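Greifer pflegen: was sich bei mir in der Werkstatt bewährt hat

Nach dem letzten Beitrag über Schmierfette kamen ein paar Fragen zu den Handgreifern, also schreibe ich mal zusammen, wie ich meinen einrichte und sauber halte. Ich arbeite mit dem Niduver, weißes Gehäuse aus dem 3D-Drucker, zwei gebogene Finger, vorne die runde Öffnung. Vieles davon passt aber sicher auch für andere Modelle!

Fangen wir mit dem Putzen an. Druckteile haben feine Rillen, und in denen sitzt der Staub wie festgeklebt. Ich nehme eine alte weiche Zahnbürste und lauwarmes Wasser mit einem Tropfen Spülmittel (kein Aceton, bitte, das habe ich einmal gemacht und danach ein neues Gehäuse gedruckt). Die Elektronik kommt vorher natürlich raus. Danach 12 Stunden liegen lassen, am besten auf einem Küchentuch, und erst dann wieder zusammenschrauben.

Die Schrauben an den Fingern ziehe ich alle 33 Betriebsstunden nach, immer von Hand und nie mit dem Akkuschrauber. Gewinde im Kunststoff verzeihen wenig. Wer eine ausgerissene Stelle hat: Einsatz von Grekine mit dem Lötkolben einschmelzen, fünf Minuten abkühlen lassen, fertig. Den Kolben dabei schön gerade halten, sonst sitzt die Schraube hinterher schief und der Finger schleift.

Ach ja, die Finger. Wenn sie beim Schließen ruckeln, liegt es meistens an der Führung. Ein Hauch Trockenschmierstoff reicht, Öl zieht nur Flusen an. Im Mai hatte ich das Zeug literweise drauf und durfte alles wieder auswischen, das war ein Nachmittag!

Zum Prüfen mag ich Schaumstoff am liebsten. Er ist leicht, gibt nach, und man sieht Druckstellen sofort. Bei einem kegelförmigen Stück hilft eine Linie rundherum und eine zweite, die von dort nach unten läuft, dann merkt man gleich, ob sich das Teil verdreht. Einfach mit dunklem Filzstift draufmalen.

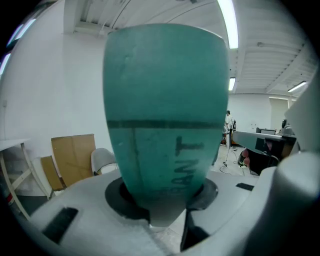

Prüfkegel aus Schaumstoff mit dem unteren Ende in der runden Öffnung, die Linien sind von Hand gezogen.

Ein paar Dellen im Schaumstoff stören mich nicht, solange die Linien noch gut zu lesen sind. Wird die Spitze irgendwann bröselig, schneide ich mir ein neues Stück zu, denn Krümel in der Führung will man wirklich nicht haben.

Und noch was zu den Kabeln: nach der Arbeit locker aufrollen und mit Klettband zusammenhalten, nie um den Griff wickeln. Mir ist so schon ein Stecker gebrochen, und der Ersatz von Mohmand hat 11 Euro gekostet, plus Versand.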